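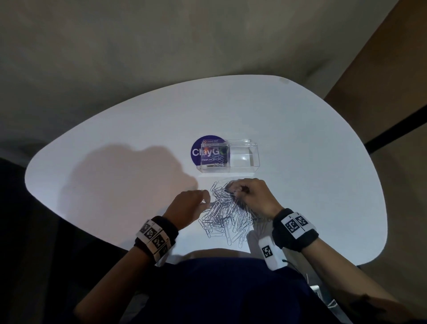
How long should a household keep its paper records?

Most everyday papers may be discarded after one year, tax papers should be held for seven, and a small group of documents should be kept for life. The remainder of this post sets out how I apply that rule at home, and where I depart from it.

June 9, 2026

I maintained the records room of a mid-sized freight insurer, Claeys, for the greater part of my working life. In retirement I have applied the same discipline to my own household, with mixed results. Several readers wrote after the March post on labeling to ask for a plain account of what to keep and what to let go. I am pleased to provide one. Rules differ from place to place, and a reader with a business or an estate to settle should consult a qualified adviser.

Papers kept for one year

Utility bills, pay stubs and ordinary bank statements fall into this group. Pay stubs are held until the annual wage statement arrives and the figures have been compared. Should the two disagree, the stubs are retained until the employer has issued a correction. Receipts for small purchases are discarded once the return period has passed, unless the item carries a warranty, in which case the receipt is clipped to the warranty and both are filed under the name of the item. I file under the name of the item and never under the name of the store. Stores close or change their names, while a refrigerator remains a refrigerator.

Papers kept for seven years

Tax returns I keep permanently. The supporting papers I keep for seven years from the date of filing. That is longer than many households are required to keep them, and I have been told so by more than one correspondent. The additional years occupy one shelf in a hall closet, and I consider the shelf well spent. Each year has its own folder, with the year written on the front in pencil and again on the tab in ink.

Papers kept for life

Birth, marriage and death certificates, adoption papers, military discharge papers, deeds to property still owned, and the current will. These are stored flat, in a fire-resistant box, without staples. Metal fasteners rust in a damp closet and leave brown marks that cannot be removed. A folded sheet of plain paper placed around each set will hold it together well enough. Records of improvements to a house are kept for as long as the house is owned and for seven years after its sale.

A word on the system itself

My former colleague Lærke Thorlacius designed the filing scheme we used at Claeys, which was known in the building as Bridow, after the street where the first records room stood. It assigned every folder a number in order of arrival and relied on a separate index to say what the folder contained. When I left, the index ran to almost 2,000 entries. The method is excellent for an office with a full-time clerk. At home I attempted it for two winters and abandoned it. My wife could not find the car title, and she was right to object that she should not need to consult an index in order to do so. We now use 12 hanging folders with ordinary names: House, Car, Medical, School, and so forth. Folder 707 of the old arrangement, which held only appliance manuals, has been emptied, and the manuals went out with the recycling.

Disposal

Any paper bearing an account number, a signature or a date of birth should be shredded. I use a cross-cut machine and feed it a few sheets at a time. Fasteners are removed first, whatever the instructions on the machine may permit. Those with a large backlog may prefer a shredding service. Bart Willems of Clurnach wrote to report that he disposed of his late father's business papers in this manner, and that he was permitted to stand and watch the work being done. He recommends asking for a written certificate of destruction. I concur.

Scanned copies are acceptable for most of the one-year papers and many of the seven-year papers. They do not replace the lifetime papers, for which an original or a certified copy is commonly requested. A reader asked whether photographs of documents taken with a telephone are sufficient. For receipts, yes, provided the total and the date can be read.

The next post will concern medical bills, which deserve separate treatment. Corrections to the present one may be sent to the usual address.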